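Monday, bench 2, hand-held pair

Dayana says the drift on the left unit is fixed because she re-flashed it Friday. I don't buy it. It read fine after the last re-flash too, for two days, and then the jaw position started creeping again. Firmware doesn't creep. Something on the mechanical side does, or a connector.

Checked before touching anything:

- Left jaw, closed by hand against the stop, reads 13 counts off zero. Right reads 0. Same procedure for both.
- Opened and closed the left 22 times. Offset stayed at 13 until I moved the cable near the body, then it went to 14 and stayed there.
- Right unit, same wiggle, no change.

So the cable matters, or I bumped the jaw while wiggling the cable. Can't rule that out. I only did it once and I was holding the thing in the same hand.

The Tindbridge sheet says to re-zero every 400 cycles. I'd like to know where they got that. Our log has the left one going off well before that and the right one never going off at all, so the interval is useless as a maintenance rule for either of them. I'm leaving it on the checklist for now, with a question mark.

Dayana wants to swap the mounting plates left to right and see if the fault follows. Fine, but one change at a time. If we swap the plates and the cables together we learn nothing, same as in June with the Huanca pair. 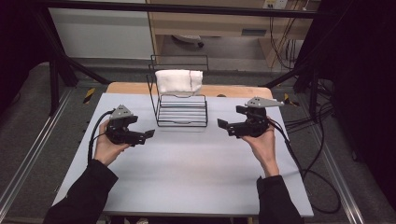
*Bench 2, both units in hand, jaws facing in. Wire rack and towel at the back.*

Side check on the towel task, as long as the rack is set up. The Omum settings file has one closing threshold for both hands. With an offset on the left, "closed" can't mean the same thing on both sides, and I suspect some of the dropped corners we blamed on the operator come from that. No proof yet. Need to go back through the logs and sort the drops by hand.

Not touching the threshold to hide it. If someone "tunes" it before the cable test is done, please write it down here.

Order of work:

1. Spare cable on left, everything else as is. Zero, then the same 22 open/close, then wiggle.
2. If the offset still moves, old cable back on, then look at the jaw stop screw.
3. Plates last.

The spare is the Drastby one in the second drawer. It has a tag saying "good", no initials. Ring it out with the meter before trusting the tag.

3:40 pm. Spare rings out OK end to end. Fitted on left, zeroed, reads 0. Dayana is calling it solved. It read 0 after the re-flash as well. Leaving it on until tomorrow and reading it again before anybody re-zeros.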